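**Mosell sorting room moves small toys to cloth-covered tables**

26th May — The toy and pet goods sorting room at Mosell has finished changing over its work surfaces. All 31 sorting stations now have a cotton cover over the top, replacing the bare boards in use until March. The covers were cut and hemmed by Bitetti, which also supplies the spare sets.

The change applies to small mixed goods: soft pieces, molded toys, hollow tubes and items still in their plastic bags. On the bare boards, round items rolled into the corners and had to be picked out again at the end of each batch. A woven cover slows them down. It also takes up some of the noise, which had been raised at two earlier floor meetings.

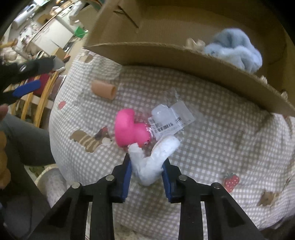
*A pink toy, a white V-shaped piece and a bagged item with a barcode label on one of the checked covers.*

Sorting order stays the same. Bagged goods are scanned first and go out in their bags. Loose goods are grouped by material, then by size, and placed in the Gundent trays beside each station. Hollow items are checked for cracks at the open end before they are put with the rest. Labels that do not scan are set aside and keyed in by hand at the end of the batch.

The first full batch on the new covers held 413 items, of which 312 were loose. Wrinkles remain a minor problem — the cloth shifts when heavier bags are dragged across it — and staff have been asked to lift bags and pull the cover flat between batches. Rojanasak is preparing a clip for the table edge, with 4 test sets due at the stations nearest the loading door.

Covers are washed at the end of each week. Stained or torn ones go in the bin by the linen shelf and are not to be put back on a table.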